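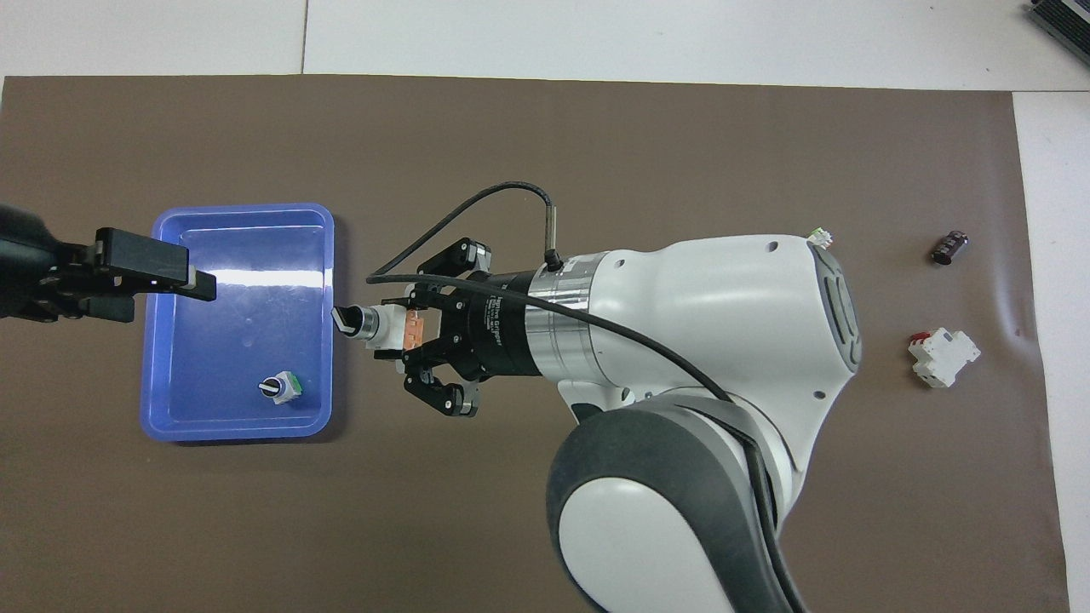 A reader wrote to me that she has three jars of mixed screws and she buys new screws every time, so what is the use of the jars? I think many homes have this problem. I had it too, until I changed how I keep small parts. These are the habits which stayed with me.

Sort on a mat, with a tray

Small parts roll. On a bare table a washer will go to the floor in one second, and then you look for it under the radiator. I put down a mat and I tip the parts into a shallow tray with a raised rim. One jar at a time, please. If you empty all the jars together you will get tired, and everything goes back in mixed like before.

Plastic trays are easy to wash. For steel screws I prefer a baking tray that is too old for the oven. A magnet under it holds the screws while you pick out the brass ones.

Do not sort too finely

My first system had 30 small boxes and it lasted until April. It was too much. Now I have wood screws, machine screws, nuts with washers, wall plugs, hooks, and one box for electrical bits such as switches, fuses and terminal blocks. Length I don't sort. You can see length with your eyes when you open the box.

The exception is wall plugs. Keep them together with the screws that fit them, in one bag, and write the drill size on the bag. I use a pencil on masking tape. Marker looks nicer but on my bags it rubbed away.

What to throw out

Screws with a damaged head go to scrap metal the same day. You will never be happy to find them again. The same for rusty nails, bent hooks and the small keys that come with flat furniture, but keep one key of each size. I had eleven of the same.

Old switches and sockets I keep only if the cover is whole and nothing is brown or melted. If you don't know where a part came from, don't put it back into the wall of your house. For all work on fixed wiring, call an electrician.

The bag for a taken-apart thing

When you take something apart, give it its own bag immediately. Write on the bag what it is and the room, for example "blind, kitchen, left". Then tape the bag to the thing itself. A drawer is not a good place for this bag. I lost the feet of a Denddale cabinet for two winters in a drawer.

15 minutes on Saturday

Through the week all loose parts go in one bowl by the door. On Saturday, after coffee, I empty the bowl and put everything in its box. I set the kitchen timer to 15 minutes and I stop when it rings, also if something is left.

Boxes

Any box with a flat lid is good. Mine are Derkdale lunch boxes from the discount shop, and they stack well but the lids become stiff in a cold garage. Glass jars look pretty on a shelf, only they are heavy, and one day you will drop one. A pack of 1000 screws is cheap per piece, but please think first if you will use so many. I am still using mine from the fence, and the fence is already replaced.

Next time I will write about glue, and which tubes can be saved after the cap is stuck.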